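**Linen duvet covers: is ironing really needed, and how hot should I wash?**

**nadja_wieser**

Hello all. I moved to Treltlow in September and bought my first linen bedding, a duvet cover and two pillowcases from Brikosix. The label says 40 degrees, but my mother always washed bedding at 60 and she is quite strict about this.

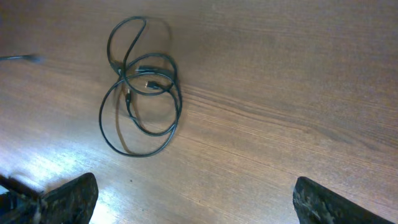 My second problem is the ironing. The cover is very large and I have only a small board. After drying it looks like an old map. Do you iron yours, or do you simply put it on the bed and accept the wrinkles? I would also like to know how often you change it. I do it every second Friday, and my sister says this is too seldom.

Thank you in advance, and excuse my English if something is not clear.

Nadja

---

**oldmangle**

I haven't ironed a duvet cover since I left home. Take it out as soon as the machine stops, give it a hard shake and hang it straight. Wrinkles are part of linen. If you want it flat, buy percale.

40 is fine for normal use.

---

**pegbag_327**

> 40 is fine for normal use.

I disagree. If anybody in the house has a dust allergy, 60 is much better. My son was sneezing every morning until we changed to 60 and a weekly wash. We have cotton though, so I can't speak for the linen.

Every second week is too long in my opinion, sorry Nadja. In summer I do it every five days.

---

**oldmangle**

Every five days! You must have a very patient washing machine.

She asked about linen with 40 on the label. If it shrinks at 60 the shop won't take it back.

---

**nadja_wieser**

Thank you both. I have no allergy, as far as I know. The shrinking is exactly my fear, because the cover fits the duvet with not much room left. I paid more for it than I have told my sister.

@oldmangle, when you say hang it straight, do you mean folded over the line in the middle, or by the corners? I have a drying rack indoors and no garden.

---

**trelasberg_tom**

Folded in the middle, open end down, so the air can go inside. On an indoor rack use two bars with a gap between them, otherwise the middle part stays damp and starts to smell. Turn it once in the evening.

Also close the buttons before washing. If you leave it open, all the pillowcases go inside and come out in a wet ball. I have had the same Igwe linen set for years, washed at 40, and when somebody has been ill I wash the cotton set at 60 and use that one instead.

---

**pegbag_327**

Buttons closed, yes, agree with Tom. And don't fill the drum. One duvet cover and the pillowcases is enough for one load.

I still say weekly.

---

**softlanding**

Am I the only one who irons? I do only the top part, the piece that folds back and is seen, plus the pillowcases. It takes me 20 minutes with the radio on. The linen must be a little damp or you will get nowhere. If it is already dry, spray it with water, roll it up like a towel and wait a while before you start.

No fabric softener please. On my old set it made the linen feel waxy, and it took several washes before that went away.

---

**oldmangle**

20 minutes every week is a lot of evenings, softlanding.

---

**softlanding**

It is my favourite part of the week, so leave me in peace :)

---

**nadja_wieser**

I like the idea of ironing only the top part, I had not thought of it. I will stay with 40 and close the buttons. For the changing, I will try every ten days, so that pegbag and I are both a little unhappy.

One more question. How do you put the cover back on when you are alone? I go inside it with my whole upper body and I come out with red cheeks and the duvet is still twisted.

---

**trelasberg_tom**

Turn the cover inside out, put your hands in to the two far corners, take hold of the duvet corners through the fabric, then shake the cover down over it. Stand on the bed if you are short. Fasten the bottom before you let go of everything.

---

**pegbag_327**

I find Tom's way harder with a king size. I lay the cover flat on the bed inside out, duvet on top, and roll both together from the closed end. Then turn the open end around the roll and unroll it. Try both and see.

---

**nadja_wieser**

The rolling worked on the second attempt. On the first I had the open end on the wrong side. Thank you pegbag!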